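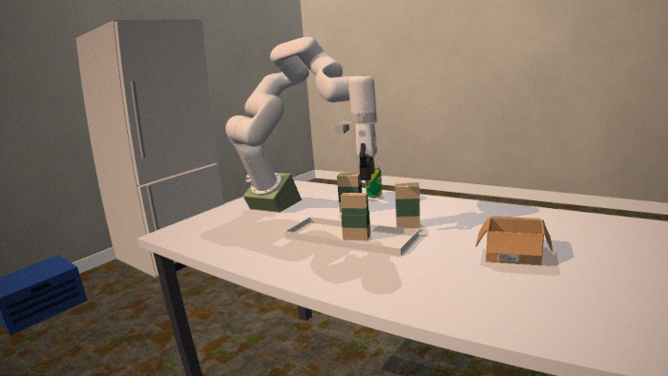
The Zato Application File

£30, or £36 with the refill pack
In stock, posted from Tondescombe

Hello, and welcome to the only thing I make! The Zato is a sturdy A4 ring file for anyone putting together a partner, family or settlement visa application and slowly losing the kitchen table to bank statements. It comes with the dividers, the pockets, the index sheets and a printed booklet, all in the order I wish I'd had when I was doing mine.

My own application ran to 291 sheets of paper. I know because I numbered every one in pencil the night before my appointment, found two number 84s, and had to rub the lot out from there on. My husband went to bed. I was still at it past one in the morning with a rubber and a cup of cold tea, and somewhere in that I started drawing what a proper file would look like (on the back of a council tax bill, which I then needed as evidence, so there's a photocopy of my sketch sitting in somebody's records to this day).

What you get

One four-ring file, navy or dark red, with a wide spine and a closing strap
109 clear pockets, top opening, with a strip down the side you can write on
Six tabbed sections: Identity, Relationship, Money, Home, English and Tests, Letters
A set of index sheets, one for each section, plus a master sheet for the front
A zipped pouch for passports, punched to go on the rings
The booklet, stapled, in largish print

The pockets are the part I fussed over most. Cheap ones stick to the ink on bank statements and lift it off when you pull the sheet out, and I had exactly that happen with three months of payslips. I tried a lot of samples and settled on a slightly textured one from Surdu. They cost me more than I'd like but they let go of the paper, and they scan reasonably well too if you're in a hurry and can't face taking everything out. I'd still take it out if you can, as the glare can hide a figure.

How the sections work

Start anywhere you like. I always tell people to start with Home, as it's usually the thinnest and you feel as though you're getting somewhere. Letters from the council, tenancy agreement, the utility bills, in date order with the newest at the front. Write each one on the index sheet in pencil and leave the number column blank for now (learn from me!).

Relationship is the one people overfill. You'll be tempted to put in every boarding pass and every birthday card. Pick a spread across the years you've been together and put the rest in an envelope at home in case anyone asks. There's a page in the booklet on choosing, written with Remedios Echevarría, who went through it with her wife and is far more ruthless than me. Her rule was that if two things prove the same month, one of them comes out.

Money is the big one. It has the most pockets and two index sheets in place of one, and the second has columns for pay date, amount on the payslip and amount on the statement, so you can see the gaps while you've still got time to ring payroll. If you're self-employed you'll want the refill pack, I'm afraid.

English and Tests tends to be two or three certificates. I nearly left it out and folded it into Identity, but they're the things people hunt for at the last minute, so it kept its own tab.

Most applications are uploaded now, and I do get asked why anyone would want a paper file at all. I like having it because the scanning goes so much faster. You work from front to back, name each scan after the pocket strip, and there's no crawling about on the carpet wondering whether you've done the March statement. And then you've got the whole thing on a shelf for the extension, when they'll want a lot of the same again plus everything that's happened since. 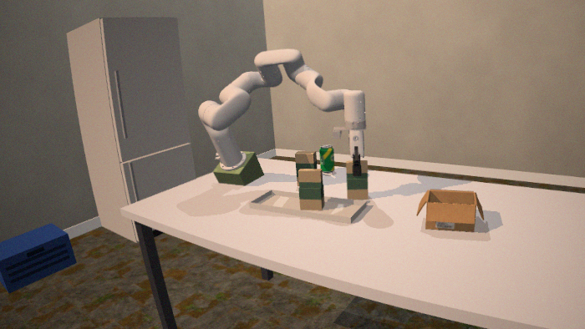
What it won't do

It isn't advice. I'm a woman with a shed full of ring binders and I'm not an immigration adviser, so please don't send me your refusal letter, much as I'd like to help. The booklet tells you how to sort paper. It doesn't tell you which route to apply under or what the income rules are, partly as I'm not allowed to and partly because they'd have changed by the time I'd got it back from the printer. Check the official guidance for your route on the day you start and again on the day you submit, and if your case is at all knotty, pay for an hour with someone registered.

It also won't fit in a small rucksack. It's a big file! One customer took hers to the appointment in a pillowcase.

Refill pack

£6 when bought with a file, £8 on its own. More pockets, spare index sheets, a blank tab. The blank tab is for children, mostly, though I've heard of it being used for a previous marriage, a name change and a very complicated dog.

Which colour?

They're the same inside. Navy hides scuffs better. The dark red comes from a different maker, Plolon, and its strap is a touch longer, so if you know you'll be stuffing it full, go for red.

What people have said

"Bought it for my mum's application and ended up doing my own citizenship papers in it afterwards. The pencil tip saved me." Bình Tạ

"Rings could be stiffer to open, but I'd buy it again. My solicitor asked where I got it."

"Good file. Booklet a bit chatty."

(Fair enough, that last one.)

Postage and returns

I post on Tuesdays and Fridays. UK postage is included in the price. I can send abroad, and lots of people do order from outside the country while they're waiting to join someone here, but it's heavy and the postage hurts, so drop me a line first and I'll weigh it up for you. Some people have me send it to the partner in the UK and just fill their half by email, which works well enough.

If you don't like it, send it back unused within 30 days and I'll refund you. If a ring is bent or a pocket's split, tell me and keep the file, and I'll pop the replacement bits in the post.

The booklet was last revised on Wednesday, February 13, 2019. If yours is older and has the green cover, email me your order number and I'll send you the new pages free. They slot in at the back.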